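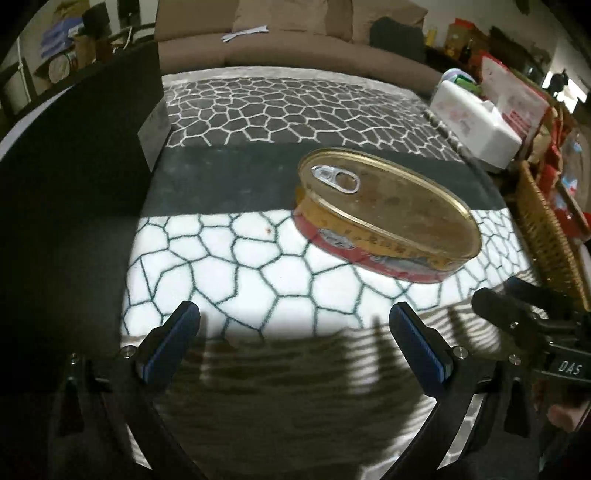
*The gripper lining up on an oval fish tin, ring pull and all.*

I get a lot of the same messages about the Carneo hand-held gripper and the home recording service I run with it, so I've put my answers in one place. I'm Murdo MacRitchie, I look after the Tastton end of things, and I do a fair bit of the gripping myself (my forearms are in excellent shape!).

## What are you selling, then?

Two things, and you can have either on its own. There's the kit, which is the gripper with its camera, a charger, a carry case and a bag of spare pads. And there's the service, where one of us comes to your place, or uses one of ours, and records people picking things up, putting them down, opening cupboards, folding towels, whatever your robot needs to learn. You get the recordings afterwards, sorted by task.

## Do I need a robot to use it?

No. You hold the thing and do the job yourself, and the robot comes later, or belongs to somebody else entirely. Plenty of our customers have one arm shared between a whole lab and can't get near it before Wednesday, so they record by hand in the meantime.

## What can it pick up?

Most things you'd pick up with a finger and thumb. Tins, mugs, socks, packets, pens, small boxes. An oval tin like the one at the top is a nice middling task, because you have to decide which way round to take it. Across the short side is easy. Along the long side you need the fingers a lot wider apart, and I'd practise that a few times before you start recording for keeps.

It's not great with anything very flat on a hard table. A bank card on glass will have you swearing. Put a cloth down and it gets much easier, as the tips can press in a bit and get under the edge.

## Will it open a ring pull?

I've been asked this more than you'd think! You can get a tip under some rings, but I wouldn't plan a session on it. The pads are made for squeezing and the ring wants a hook. If your project really does need opened tins, talk to me first and we'll work out something with a second person holding the tin still.

## How heavy is it, and will my arm fall off?

It weighs less than a bag of sugar, which sounds like nothing until you've done it all morning. I stop every 30 minutes and have a wander. New people should stop sooner. Swap hands if you can, but tell us when you do, so we can mark it in the notes that go with the recordings.

## How many goes do I need at one task?

It depends what you're training, and I'd be daft to promise a number. For a simple pick and place we normally quote 500 good ones as a starting point. A practised person gets through about 70 in an hour once the room is set up, and the setting up is what eats your day.

## Does the room have to be tidy?

Please don't tidy! Well, clear the floor so you don't trip. Otherwise I like a sofa with a cushion on it, shelves with things on, a patterned blanket, bags and baskets at the back. If you only ever record on a bare white table, your robot may get very good at bare white tables. Do move things about between batches, though. I'll often turn the tin a bit, shift the cloth, and carry on.

What I do ask you to put away is post, family photos and anything with a name or account number on it. The camera sees a good bit past the fingers.

## The pads are looking tatty. Is that normal?

Yes, they wear. Wipe them with a damp cloth at the end of the day and let them dry before you put the kit back in its case. If they've gone shiny they'll start to slip on metal and glass, so change them. Don't overtighten the screws when you're in there with the screwdriver. I've done it, and I had to send my own kit to Salehi for a new finger. He was very nice about it.

## Can I hire the kit before I buy?

You can. The shortest hire is 6 days, and if you buy afterwards we take the hire off the price. October is always busy with the universities coming back, so ask early if that's when you want it.

## Do you travel?

Anywhere I can get to with two cases and a flask. We've a second team working out of Prerovdale who cover everything I can't, and they bring their own kits. Travel is charged at cost and I'll tell you the figure before you book.

## What if half my recordings turn out rubbish?

Send me a handful and I'll have a look for nothing. It's nearly always one of two things: moving too fast just before the grab, or letting your sleeve drop over the camera. Roll your sleeves up, slow down for the last bit, and try a short batch again before you redo the lot.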